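Gripping soft blocks without crushing them

Foam is a good first thing to practise on with a home-built arm. Start with a slab wider than the fingers and close them slowly, 400 steps at a time on our Vetenar drive. Stop as soon as the sides begin to dent.

Take hold near the bottom edge. A tall block held low will lean, so keep the lift slow and leave room above it.

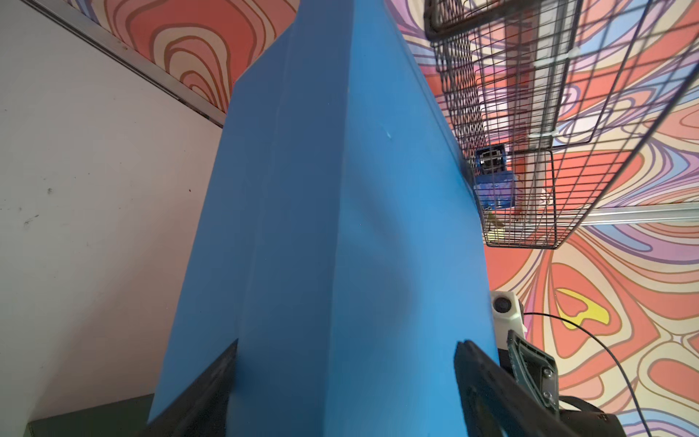
Page last changed: February

With a big blue block between the two black fingers, a wrist camera has the centre of its view filled. Teach the drop position before you pick anything up, and write the numbers on the bench card. Ours at the Curnasberg workshop is 1,306 on the lift axis.

Leave slack in any thin cable near the wrist and turn the joint by hand through its full travel before switching on. White cable ties are fine for fixing wire mesh baskets to an upright. Trim the tails flush.

Wipe the finger pads with a damp cloth after foam work. Dust builds up and the grip gets worse.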